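# Skerkell Supply Packing Set

Notes and records on packing small care supplies into cardboard boxes: masks, gloves, dressings, wipes and similar goods. The set was put together by Zhuoran Yu and Tarek Bouazza to go with the Radura packing guide, and it can be used without the guide.

Version 1.3, October 2026

## What is in the set

- `items.csv`: one row per item type, 41 rows
- `boxes.csv`: one row per box packed, 397 rows
- `placements.csv`: one row per item put in a box, 3,155 rows
- `photos/`: pictures of boxes at different stages of packing
- `notes/`: free-text notes, by room

The rooms are ordinary ones: bedrooms, a front room, two hallways and a storeroom. Boxes were packed wherever the supplies were going to be used or picked up. Furniture and equipment were left where they stood.

## Why we made it

Radura sends supplies to people who are looked after at home. The old packing sheet listed what went in each box but said nothing on order or position. Two people working from the same sheet would pack the same items in different places, and the person opening the box had to take half of it out to find the gloves. We wanted a record of where things were put, in what order, and which layouts people could use without digging.

## Item types

Each item type has a short name, a package style and a firmness score from 1 to 5. Package styles are:

- `film`: soft plastic wrap, holds the shape of what is inside
- `carton`: small printed box
- `tub`: rigid with a lid
- `sleeve`: paper or thin plastic, open at one end
- `unwrapped`: no package

A firmness of 1 means the item bends under its own weight. A firmness of 5 means it can carry another box. Film packs of masks score 2. Cartons of gloves score 4 when full and 2 once they are half used, so they appear as two rows.
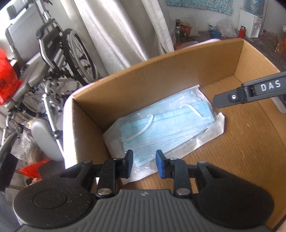 Masks go in early, before anything heavy, and always flat. In the guide they have a place of their own against one side of the box. The light blue pack on the left of this box is laid that way, on a white sheet, with bare cardboard still showing to its right. In `placements.csv` a pack in this position is coded `side-flat`. If a sheet is under it, `liner` is set to 1. Ear loops on the top mask are recorded as `loops_up` when they can be seen lying over the pleats, as they do here, and as `loops_down` when the top mask hides them. We kept this column at the request of one of the packers, who prefers to have the loops facing her when she opens a pack. It has no effect on the layout codes.

## Layout codes

The inside of the box is treated as a rectangle seen from above, with the packer's side at the bottom.

| Code | Meaning |
|---|---|
| `side-flat` | lying flat against the left or right side |
| `side-edge` | standing on edge against a side |
| `mid-flat` | lying flat, touching no side |
| `corner` | touching two sides |
| `on-top` | resting on another item |

An item gets one code. If it touches two sides and also rests on something, use `on-top`. Left and right are stored in a separate column.

## Boxes

All boxes are corrugated cardboard with four top flaps. There are three sizes, recorded as S, M and L, with inside measurements in `boxes.csv`. Some were new and some had been used before. The `worn` column is 1 if a flap is torn or a corner has gone soft. Scuffs on the floor of the box do not count as wear.

Flap position is recorded once, at the first item. Most people leave the flaps up while they pack. A few fold the near one down to reach in.

## How placements were recorded

Zhuoran wrote down each placement while the box was being packed. Tarek checked the written record against the photos the same evening and marked any row that did not match. Rows that could not be settled have `checked` set to 0. They are left in the file. Filter them out if you need clean positions.

Item order starts at 1 for each box. Liners are not items and have no order number. If an item was taken out and put back, only the final position is kept, and `moved` is set to 1.

## Known problems

- The storeroom boxes from September have no flap position.
- 13 boxes were packed by two people at once. The order column is not reliable for these. They are marked in `boxes.csv`.
- "Wipes, large" was entered as a tub in the first version and as film in the second. It is film.
- Firmness was scored by hand, by Tarek only.
- Very few boxes in the set are size L.

## Changes in 1.3

- Added `loops_up` and `loops_down`
- Split glove cartons into full and half used
- Renamed `edge` to `side-edge`
- Fixed left and right for the hallway boxes, which had been swapped

## Use

Free to use and change for any purpose. Please name the Skerkell Supply Packing Set and the version. Names and addresses of the households are not in the files, and requests for them will not be answered.

Related items

Radura packing guide, short version
Sugawara shelf labels
Grido storeroom layout sheets
Skerkell item list, printable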